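Rok Begović no quiere hablar de trofeos. Lleva desde mayo con el club de robótica Ukska y lo que le apetece contarme son los palillos, sí, los de comer.

«Empezamos en el taller y nos aburrimos enseguida», me dice. «En una mesa de casa, con el mantel arrugado y el hervidor por medio, todo se complica, ¡y ahí se aprende!» La prueba del trimestre se llama Drekness y consiste en manejar los palillos con una pinza de mano. Parece fácil – yo también lo creía.

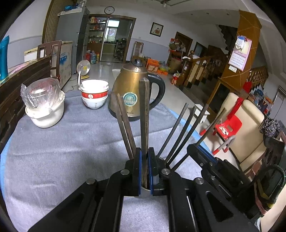 Según Khôi Kim, lo difícil es decidir cuándo dejar de apretar, y en eso se les va media tarde de discusiones. Rok se ríe y le da la razón (a medias, porque él culpa siempre a las almohadillas).

Le pregunto cómo se organizan. «Fatal», contesta, y luego me saca un cuaderno con 218 intentos apuntados a mano, 85 de ellos tachados. Un manojo grueso les da menos guerra que un palillo suelto, que se gira en cuanto te descuidas.

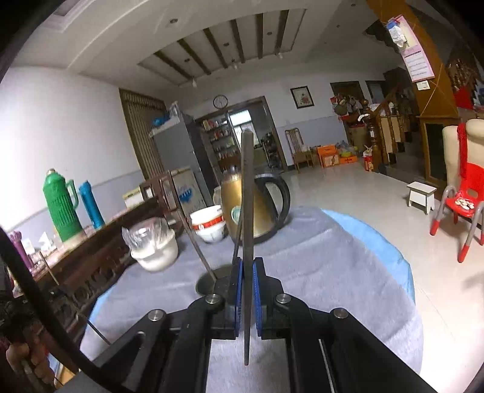
Tô comenta que ella habría empezado con cucharas, más anchas y más agradecidas, y que todavía están a tiempo de cambiar. Rok no piensa ceder: «Las cucharas, para el curso que viene».

Quedan 22 días para la muestra de Drusodetti y siete personas apuntadas para ir. Yo me he pedido sitio en el coche.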